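Right, it's February, it's tipping down, and I have decided that today I sort out The Glasses Situation. Thread, because I've got a cup of tea and opinions.

Background: I own too many pairs of glasses and too many cases, and none of them live together. There's a drawer in the hall that won't shut. Ruth Sowerby (sister, very tidy, unbearable about it) told me to get everything out on one table and go through it pair by pair. So the green check cloth is on and we're off.

First up, the black frames and the box case with the flip-up lid.
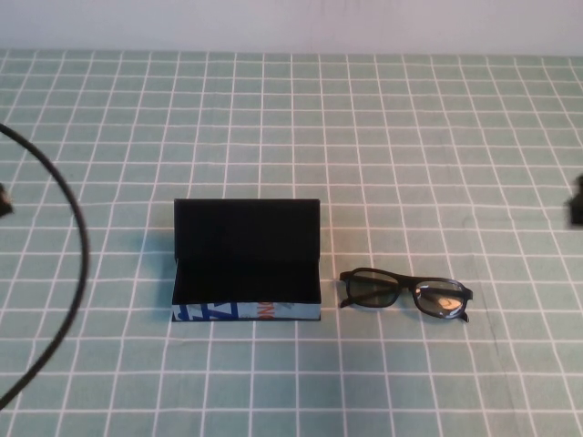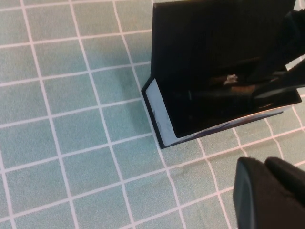 I've had these frames for years and I still think they're the best ones I ever bought. Dean Wragg at work says they make me look like I'm about to refuse somebody a mortgage. I've chosen to take that as a compliment.

The case is a Keep, no question. I like a proper hard box with corners. You can drop it in a bag with your keys and a tin of beans and your glasses come out the same shape they went in.

Soft pouches, on the other hand. Who are they for?? I sat on a pouch on the train to Skultach and that was the end of my reading glasses. One arm pointing at the window, one arm pointing at me. The man opposite winced on my behalf.

Anyway, rules for today. One pair, one case. If a case has no glasses it goes. If a pair has no case it gets one of the spares, and if it doesn't fit any of the spares I have to ask myself some hard questions about whether I ever wear it.

Cleaning, while I'm here, because I always get asked. Rinse under the lukewarm tap first so you're not grinding grit into the lens. Tiny drop of washing-up liquid (the plain sort, not the one with hand cream in it, that leaves a film you will never get off). Fingers, both sides, don't forget the nose bits. Rinse, shake, dry with a clean cotton cloth.

NOT your jumper. I know. I do it too. Amber Furnival used to work in an optician's and she can spot a jumper-wiper from across a room, she says it's all little swirls when the light catches it.

And the case wants cleaning as well! I hadn't cleaned one in my life until last year. Fluff gets in the corners and then it's straight back on the lenses. An old soft toothbrush does the edges, then a bit of sticky tape pressed along the lining to lift whatever's left. Very satisfying. Do it over the bin.

Someone's replied asking whether to store them lenses up or lenses down. Lenses up, arms folded, left arm first if they've got one of those frames where it won't sit flat otherwise. If the lid touches the lenses when you close it, the case is too shallow, get a deeper one.

Update: drawer contents so far include a case for a pair of sunglasses I lost in Dillamen, a screwdriver from a Christmas cracker (excellent, keeping), 3 lens cloths gone hard as cardboard, and a receipt for 134 quid that I'm going to put back face down.

The lens cloths can be saved, by the way. Wash them with no softener and let them dry on the radiator. Softener's the thing that ruins them, it coats the fibres and then they just smear.

My neighbour Silvia Paulík has come round for her casserole dish and is now sat at the table trying on everything I own. She looks better in all of them than I do. She has asked for the round ones. I said I'd think about it, and she's already put them in her pocket.

Oh, and tighten your screws. If your glasses slide down when you look at your phone, it's quite often just the hinge. Quarter turn, try them on, another quarter turn if you need it. Don't force it, they strip ever so easily and then it's a trip into town.

If you've got old pairs going spare, ask at your optician's before you bin them, some will take them in. Mine has a box by the till. Take them in something, don't just tip a handful of loose specs over the counter like I did the first time.

Drawer now shuts! It also opens, which it wasn't doing in January. Black pair stays in the hall, reading pair upstairs by the bed, prescription sunnies in the car, and everything else is in a carrier bag by the front door, where I expect it'll stay until Monday at least.

Mogens Hallgrímsson has just messaged to ask if I'll come and do his shed next. No, Mogens.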